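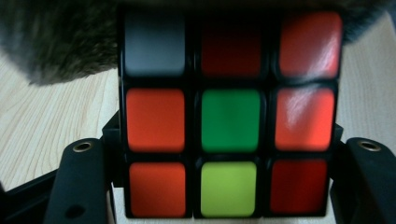

Kena hand gripper, station 2, Palavport
Monthly inspection, 2020-07-06

1. Fingers, left and right
Both seated, no cracks. Left has slight play at the root, within limit. Recheck in July after the next 400 cycles.
OK

2. Metal eyelets near the fingertips
Both present, neither turns by hand. Wiped with a dry cloth.
OK

3. Grip test on the cube
Fingers close on the sides and leave the front face clear. Held upright, no slip in 300 closes. Use the station cube only, the older one is worn at the corners.
OK

4. Brackets and frame
One screw on the left bracket took a quarter turn. Marked with paint pen.
OK after adjustment

5. Camera view
Cube face is readable in all three rows. Glare on the right side, on the top and middle stickers. The top left sticker reads dark gray and the top middle one is a very dark red, so color checks on the top row can't be trusted. Move the bench lamp and repeat.
OPEN

6. Trigger and return spring
Return is slow on the last part of travel. Spring is at 700 hours. Replacement ordered from Grundalix.
OPEN

7. Cable and strain relief
Jacket good. Tie replaced.
OK

8. Log sheet
Entries missing for two shifts. Kusuma sheet is still the old revision, print the new one.
OPEN

Station may be used with items 5 and 6 open. No color work until 5 is closed.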